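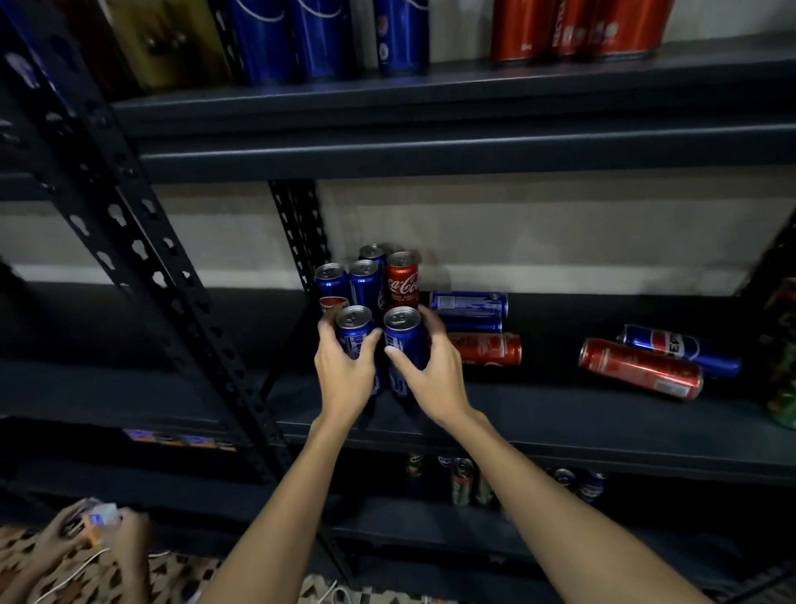
Pepsi and Coca-Cola on the middle shelf, four of the cans on their sides.

Tarmont Zerus Shelf Tender: A Long-Term Review
Filed under: Store Equipment, Automation
2 Comments

I have put off writing this one, and a few of you have very kindly written in to ask whether I'd given up on the Zerus or simply forgotten to report back. Neither! I wanted to be fair to it. I've now had it for four months in our little store, and there is a good deal about it that I like, but something happened in December that I think anyone shopping for one of these should hear before they sign the order form.

For those who are new, the Zerus is a single arm on a rolling base with a gripper at one end and a depth sensor above it. You show it what a shelf ought to look like, and it goes along pulling cans and bottles forward, closing up the holes and standing up whatever has fallen over. Tarmont makes it, and we bought ours through Pronside, who also hold the service contract. It's meant for small shops like mine, where the aisle is narrow and the person at the register is also the person doing the shelves.

Setting it up was pleasant. I had braced myself for a lost weekend, and it took one evening with a pot of coffee. You clip the little marker tags to the uprights, walk the base along the shelving, and then save each shelf as a "good" shelf when you're happy with it. The saved shelves show up on the tablet as tidy little drawings, which I found charming and showed to everybody who came in. For the first several weeks it did just what it promised with regular cans, which are wide and sit low and don't mind being nudged. I'd come back from lunch and the front row would be straight. I got rather attached to it, if I'm being truthful, and so did some of the customers.

Then we moved a lot of the soft drinks over to the tall, slim cans, and that's where our troubles began.

A slim can has a narrow foot. When the gripper comes in at the side and the can isn't quite where the sensor thinks it is, the finger pushes instead of closing, and over it goes. One can down is no tragedy. The trouble is what the Zerus did next. It was supposed to stop, back off and look again. Ours didn't look again. It carried on with the old picture of the shelf in its head and reached for a can that had already rolled away, and in doing so it pushed into the one behind. By the time I heard the clatter from the register it had worked its way through a good part of the row and was still going, as calm as you please.

I pressed pause on the tablet. The arm finished its stroke first. I want to be clear about that, as it's the part that turned this from a nuisance into a safety matter for me. Pause on the Zerus means "pause when you've finished what you're doing," and the manual does say so, on a page I had skimmed. The red button on the base stops it at once. That button is down at shin height on the side away from the operator if you park the base the way the setup guide shows, so I had to lean across the arm to reach it. The gripper came along the shelf and pinned the side of my hand against an upright. It was a bruise and a scrape and nothing worse, thank goodness, but it held on for longer than I liked, and there is supposed to be a contact limit that makes it let go the moment it meets something it doesn't expect.

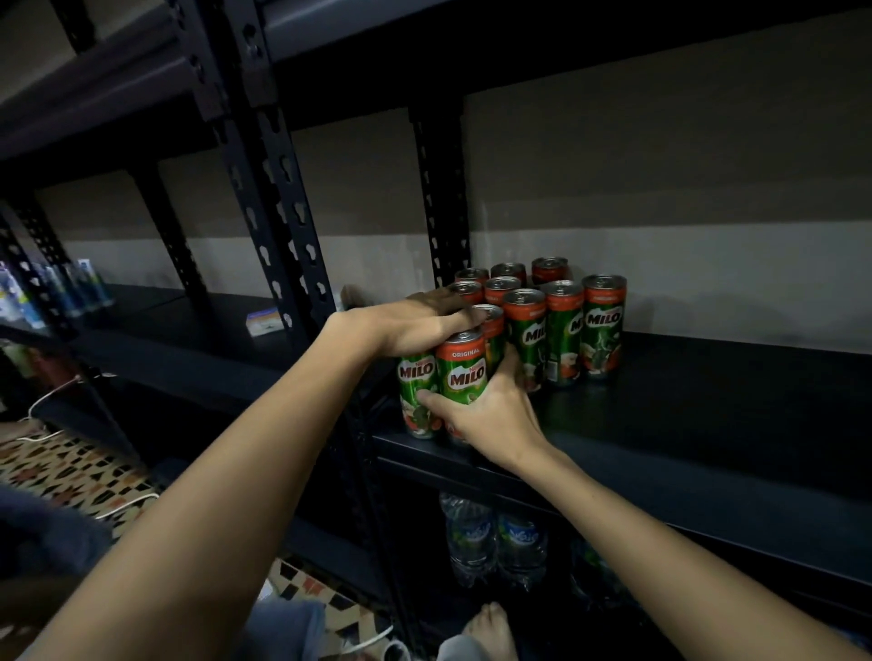
We took the machine out of service that same afternoon and went back to doing the shelves with our own two hands, and I called Pronside. Their technician, Eugénie Fleury, was out the next morning at 11, and I can't say enough good things about her. She listened to the whole story without once hinting that I'd done something foolish (I had, a bit), and then she pulled the log and went through it with me line by line.

She found two separate faults, as it happens. The first was in the sensor. The shiny tops of slim cans standing close together were confusing it, so it was placing the front row a finger's width away from where it stood. The second was the contact limit. Someone had left ours on the factory test setting, which lets the arm push a great deal harder before it gives up. Eugénie changed it back right there at the counter with a few taps. She also told me that the setting isn't shown anywhere on the owner's screens, so I could have looked all year and never seen it. I think that's a real failing, and I told Tarmont so in writing. I've had a polite reply and a promise that it will be added to the start-up screen in a later update. I'll let you know.

My friend Bernadette Roussel, whose store is laid out much like mine, has the same model and has had no bruises at all. She keeps hers to bottles and regular cans and parks it with the red button facing out into the aisle. I moved mine the same way when it came back into use, and I'd urge every one of you with a Zerus to go and do it today, whatever the setup guide shows. It costs you a little clearance (we lost 100 millimeters of aisle) and I don't miss it one bit.
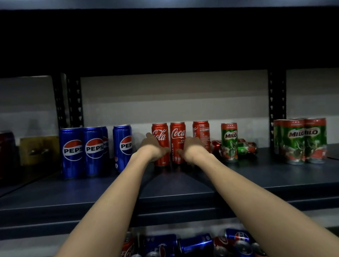

Both hands on the Coca-Cola cans, with Pepsi to the left and Milo to the right.

So, how does it do now? Better, with conditions. After the sensor was recalibrated it still tips a slim can now and then, mostly where several stand very close, but it does stop afterward and send a message to the tablet. Then one of us goes over, hits the red button, and puts things right by hand. Two people have learned the job and we have a card taped by the register with the order of it: red button first, wait for the light to go amber, then reach in. My rule is that no hands go on a shelf the Zerus is working, even if it seems to be sitting still. It can sit still for quite a while when it's thinking.

I've also stopped letting it run on the mixed shelves. Where we have several brands side by side on one board it's quicker to face them up yourself, with one hand either side of a pair of cans and a gentle squeeze to bring them into line. I'd forgotten how satisfying that is, and you notice things while you're at it — a dented rim, a price tag that's slipped, a flavor that hasn't moved in ages.

What I liked: the easy setup, the quiet motor, the tablet drawings, and Pronside's service from start to finish.

What I didn't: a pause button that doesn't pause right away, an emergency stop placed where you have to reach past the arm, a safety setting the owner can't see, and patchy results with anything tall and narrow.

Would I buy it again? For a shelf of regular cans and bottles, yes, I believe I would, and I'd have the dealer show me the contact limit on the screen before they left the store. For slim cans I'd hold off until Tarmont has done something about the sensor. If you already own one and you're not sure what your limit is set to, call your dealer and ask them to read it out to you over the phone. Ours took them hardly any time at all.

Rating: 2 out of 5 as it arrived, 4 out of 5 for the dealer. I'll come back and look at the first number once the update is in.

Next up on the bench: the Moussa label printer, which so many of you have been asking after.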